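Starting a thread on setting up a garage workshop, mostly so I can stop answering the same messages one at a time. I moved to Mendell in January and had to do the whole thing over from nothing.

The garage is 362 square feet. The car stays outside. If you still need to park in yours, a lot of this won't apply.

Budget was $300, not counting tools I already had. I kept to it, mainly by buying used and by not buying a second bench.

First job was the floor. I swept, scrubbed the oil spots with a stiff brush and dish soap, then left the door open for a day. I didn't paint it. Floor paint in my last place peeled under every stool leg.

Second job was marking the layout with masking tape on the concrete. Bench, cabinet, saw, trash can. Then I walked around in it for a week and carried long boards through. I moved the tape three times. Tape is cheap.

Bench height: stand with your arms down and measure from the floor to the crease of your wrist. That's a fair height for hand planing and sawing. For soldering or small assembly you want it higher, and a box on top of the bench will do it.

On bench tops with holes. I like them. You can clamp in the middle of a panel instead of just along the edges, and you can drop a peg in as a stop. You also lose every small screw you put down, so keep a tray.
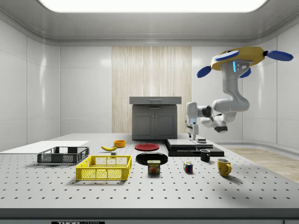
White top with a regular grid of small holes, black platforms stacked on the right half.

If you drill your own, make a template from scrap and drill through that. Don't measure each hole from the last one. The error adds up and by the far end your pegs won't line up with anything.

Also put backing under the board when the bit comes through. I skipped it on the first row and spent an evening sanding splinters off the underside.

Now storage, where most people go wrong, and where I went wrong in my last garage. I had one deep tool chest and everything went in it. To find a 4 inch clamp I had to take out the drill, two saws and a bag of rags.

Shallow drawers beat deep ones for hand tools. One layer per drawer. If you have to lift something to see what's under it, the drawer is too deep or too full.

For deep drawers, use them for things that are deep. Power tools in their cases, cans standing up, rolls of sandpaper.

Before buying any cabinet, pull each drawer all the way out and look at how much of it you can reach. Cheap slides stop short and the back third turns into a place where things go to be forgotten. I found a full set of drill bits back there when I was packing to move.

Check the clearance in front too. An open drawer needs its own depth plus room for you. That was one of the reasons the tape moved.
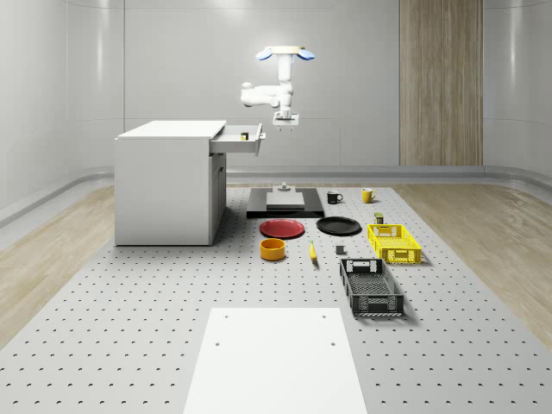 Hilkka Pitkänen wrote back that she gave up on drawers entirely and hangs everything on the wall, and that she hasn't bought a duplicate tape measure in years. Fair point. I'd do the same if I had more wall. Two sides of my garage are taken up by the door and the water heater.

I did put up one row of hooks above the bench for what I reach for every day. Square, hammer, the good screwdriver, safety glasses. The rest stays in the cabinet.

Labels. I used a Zedix label maker I got at a yard sale. It works, but the tape lifts in the cold. Masking tape and a marker held up just as well through the spring and cost next to nothing.

Label the front of the drawer, not the inside. And label it with the word you'd use when you're in a hurry. Mine says "glue stuff."

Fasteners. The last owner left a coffee can with what must be 2000 mixed screws in it. I sorted for one evening, kept the sizes I use and took the rest to Oksanen, the hardware store on Priltlow Street, where they keep a free bin by the door. Don't spend a weekend sorting screws you'd never pick.

Lighting is the part I'd spend money on first if I had to do it again. I worked under one bulb for a month and blamed my saw for crooked cuts. I couldn't see the line.

What helped was getting light from more than one direction. A single fixture behind you puts your own shadow right on the work. I have two long ones overhead now, one on each side of the bench, and a clamp lamp for close work.

Light walls help more than I thought they would. I rolled one coat of flat white over the bare drywall behind the bench. Glossy paint wipes down easier, but you get glare from it, so it depends which one bothers you more.

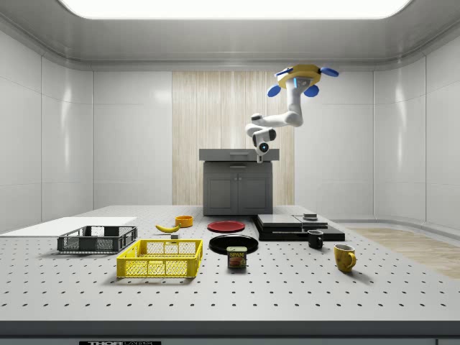
Wilmer Ñahui asked whether the top of a cabinet is worth keeping clear or if that's wasted space. I keep mine clear. It's where the half-finished job goes when I need the bench for something else. When it fills up I know I've started too many projects.

He also asked about putting the cabinet on casters. I did that in the old garage and took them off. It crept every time I opened a drawer. If you want it to roll, get the kind that lock, and lock all of them.

Power: find out which outlets share a breaker before you decide where the saw goes. Plug a lamp into each one and flip breakers until it goes out. Write it on the panel door. My shop vac and saw were on the same circuit as the freezer, and I'm glad I learned that from a lamp.

Dust. I don't have a collector. I have the shop vac, a box fan in the side door and a decent mask. For small jobs that's been enough. For a lot of sanding I take it out to the driveway.

What I'd skip: the fold-down side table I bought used and have opened twice. Also the magnetic strip. Steel filings stick to it and then to everything on it.

Still to do: weatherstrip along the bottom of the big door, and a shelf for lumber offcuts, which are leaning in a corner right now. I'm going to Oksanen for brackets Thursday. If anyone has a simple offcut rack that fits under a bench, send me the measurements.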